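Indelen Cardiac Rehabilitation, Toledo Site
Exercise Room and Emergency Equipment Checklist
November round, with inspector comments

Inspector: Violeta Quiroga
Accompanied by: Pichit Wattanapong (exercise physiology)
Day and time: Tuesday, 7:10 a.m., before first class
Copy to: Soledad Farías, clinical lead

Ratings: S = satisfactory. C = corrected during inspection. A = action required. N/A = not applicable.

Section 1. Access and floor

1.1 Main entrance door opens fully and stays open on the hold. S
1.2 Route from gym floor to ambulance door clear, full width. A
Comment: Two stacked chairs and a rolled mat in the corridor outside the consultation room. Chairs moved during the visit. The mat has no assigned storage place and will return to the corridor until it gets one. Same comment as last round.
1.3 Floor dry, no lifted edges, no loose cable. C
Comment: Treadmill 2 power cord was outside its cover strip. Refitted.
1.4 Emergency lighting test button operated, lamps lit. S
1.5 Room temperature within the range posted on the wall card. S
1.6 Stretcher can turn at the corridor corner. S
Comment: Checked with the transport chair only. Stretcher turn to be walked through with the ambulance crew at the next drill.

Section 2. Defibrillator and emergency cart

2.1 Defibrillator on its wall bracket, status indicator showing ready. S
2.2 Adult pads sealed and in date. Spare set present. S
2.3 Razor, scissors, towel and gloves in the front pouch. A
Comment: Razor missing. Log shows it was used at the last drill and not replaced. Cart is not to be signed as complete until it is in the pouch.
2.4 Cart seal number matches log entry. S
Comment: Seal 507 on cart, 507 in log.
2.5 Oxygen cylinder secured, gauge above the refill line, regulator seated. S
2.6 Masks and tubing in unopened packaging. S
2.7 Suction unit runs on battery. C
Comment: Unit ran, but the charger was unplugged at the wall. Plugged in. Weekly check sheet needs a line for the charger light as well as the unit itself.
2.8 Drug tray in date, list on lid agrees with contents. S
2.9 Glucose meter control test recorded this week. A
Comment: No entry. Pichit Wattanapong ran the control solution during the visit and the result was in range. The gap in the record stands.

Section 3. Exercise equipment

3.1 Treadmill stop buttons and safety clips operate. S
Comment: Each machine was started at lowest speed and stopped twice, once by button and once by clip.
3.2 Treadmill belts centered, no fraying. S
3.3 Bike seat posts lock at every marked height. A
Comment: Bike 4 slips one notch under load. Tagged out of service. Hipólito Ulloa to contact the Takier service line. Do not remove the tag on a verbal all-clear; wait for the written service note.
3.4 Hand weights racked by size, grips intact. S
3.5 Resistance bands free of cracks when stretched. C
Comment: One light band discarded.
3.6 Step blocks have all rubber feet. S
3.7 Chairs for seated exercise have no wheels. S

Section 4. Monitoring

4.1 Telemetry transmitters numbered and present on the charging rack. S
4.2 Central screen shows a clean trace from each transmitter in use. S
4.3 Alarm audible at the far end of the floor with music on. A
Comment: Not audible from the rowing machines at the music volume used in the Tuesday class. Mark a maximum position on the volume knob. Retest with the class instructor present.
4.4 Blood pressure cuffs: small, regular and large available at each station. S
Comment: Large cuff at station 2 has a worn fastener. Usable. Order a replacement.
4.5 Upper heart rate limit for each patient entered before the session starts. S
Comment: Sampled from the morning class sheets. All entered and initialed. 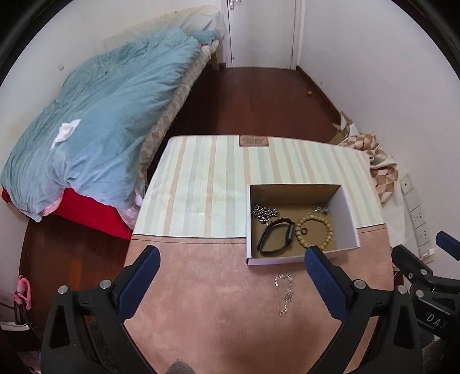
Open box with chain and black wrist band.

Section 5. Patient preparation and records

5.1 Intake questions asked and recorded at each visit: chest discomfort, shortness of breath, swelling, dizziness, missed medication. S
5.2 Resting blood pressure and pulse taken after a seated rest. S
Comment: Rest period is being kept. The chair nearest the door is drafty and staff already avoid it.
5.3 Patients with prescribed nitroglycerin have it with them on the floor. A
Comment: Checked against bag location. One patient had left it in the locker area. It was brought to the floor before warm-up. Add the question to the sign-in sheet in large type.
5.4 Neck chains and wrist items off where they interfere with electrodes or cuffs. S
5.5 Emergency contact on file and confirmed within the program cycle. S
Comment: 54 active files, all confirmed.
5.6 Files locked when the desk is unattended. C
Comment: Cabinet was closed but not locked at 7:10 a.m. Locked on request.
5.7 Custico scheduling screen times out when idle. S

Section 6. Staff and drills

6.1 Resuscitation certificates current for all floor staff. S
6.2 Staff-to-patient ratio posted and met. S
6.3 Emergency drill held this quarter and debrief notes filed. A
Comment: Drill held. Debrief notes are handwritten and unsigned. Amedeo Cattaneo to type, sign and file them under the drill number.
6.4 Phone list at desk correct. C
Comment: Extension 172 was listed for the clinical lead and now rings in the billing office. Corrected by hand on both copies. Reprint.
6.5 Site address posted beside each phone for the emergency call. S

Open actions

1.2 Storage place for mat. Owner: Ulloa.
2.3 Replace razor. Owner: Wattanapong. Before next class.
2.9 Glucose control log. Owner: Wattanapong. Weekly.
3.3 Bike 4 repair. Owner: Ulloa. Out of service until closed.
4.3 Alarm audibility retest. Owner: Farías.
5.3 Sign-in sheet revision. Owner: Cattaneo.
6.3 Drill debrief. Owner: Cattaneo.

General comment: Items 1.2 and 2.9 are repeats. A third appearance goes to the clinical lead as a separate written report. Items rated C are closed but will be sampled again at the next round.

The morning class was allowed to proceed with bike 4 excluded and a razor borrowed from the treatment room kit. That kit is now short by one and has been entered on its own sheet.

Signed: V. Quiroga
Received: S. Farías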